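Filed under: Shop Floor Talk, Robots & Safety

Search this site Search Go

I met Rhonda Doucette at Sternstead in March, and we talked for 90 minutes because neither of us knows how to stop. She writes the house rules for robot handling there – twelve pages when she started, four now!

"People don't read twelve pages," she told me. "They read the one taped up at eye level."

So what's on that one? Mostly people stuff. Agree who has the stop button before anything moves. Say it out loud when you step in. Keep your sleeves out of the work area (she pulled at her own cardigan while telling me this, and laughed). 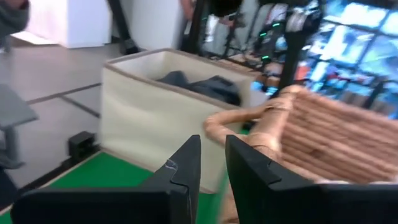 Gripper work with a tan ribbed piece and a fabric bin.

I asked about soft goods, which I'd always figured were the easy, safe ones. Rhonda shook her head. "A handle can snag. Cloth bunches up. I want the slow speed until the grip has been checked, and I don't care how many times you've done it."

Her colleague Sigrún Kragh wandered over around then and disagreed with her, very cheerfully, about logging near misses. Sigrún wants every single one written down. Rhonda would settle for the ones people will admit to – "and then we work on the admitting."

They're still arguing about it, by email, with me copied in.

We use cookies to improve your visit. Accept Manage settings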